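New hymnals or keep the old ones?

pewcreak
Our parish in Skurnlow is finally replacing its hymnals and I am over the moon! We have 158 of the old ones left and 39 have no back cover. The two books we're looking at are the Woleo (big print, lots of newer songs) and the Dorov, with the older hymns in four parts. Has anyone here sung from either one for a whole year?

altoinback
Yes, the Woleo, since January! Our people sing so much louder now. The melody line is easy to read even in the evening when half our lights are off -- and the psalm settings are lovely.

stmarksbass
Have to disagree with alto. The Woleo drops the harmony on nearly everything, and if your congregation likes singing parts they'll miss it badly. We went with the Dorov and I'd do it again tomorrow. The Advent section alone is worth it.

altoinback
Fair, but how many people in the pews read the bass line?

stmarksbass
At our place? Two full rows of them, and they're wonderful!

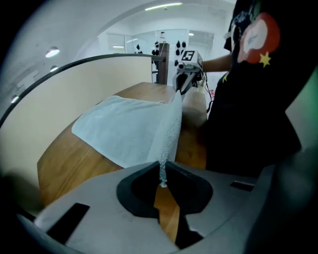
pewcreak
Ha, I love this. We do have a few families who sing parts, mostly at the early Mass, so that's a real point for the Dorov. Does it have any Spanish hymns? We'd need at least a handful for the noon Mass.

organloft2
It has 40, grouped at the back. Good selection, but the accompaniment book is a separate order, so ask before you sign anything. Also look at the Van Acker setting of the Gloria in there. Our kids learned it in 2 rehearsals and now they hum it in the parking lot.

altoinback
OK, that Gloria is great, I'll give you that one. Still team Woleo for the print size.

pewcreak
Going to ask for a sample copy of each and try them both at choir practice. I'll post what the altos think!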